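Against the open reply

In my office in Flevberg we receive 41 messages on a normal Tuesday, and most of them go to everybody. Someone asks if the meeting room on the third floor is free. Then 5 people answer, all of them to all of us, and one of them answers only "thanks".

I do not blame my colleagues. The button for answering to all is big and the other one is small. But I think that we have lost a small politeness, which is to ask before writing: who needs to read this?

Gudrun Kramer, who was my first manager at Sallton, wrote every message by hand before she typed it. We laughed at her. Now I see that her messages were always read to the end, and mine are not.

Some people tell me that open replies are more honest, and that secrets are bad for a team. I agree about secrets. A lunch order is not a secret, and still I do not want to know it. 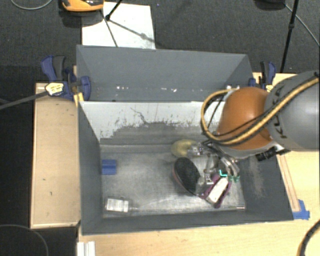
Should a company forbid the reply to all? I would only ask people to wait 30 seconds before they send it. With this small pause, many such messages would stay unwritten, and I include my own.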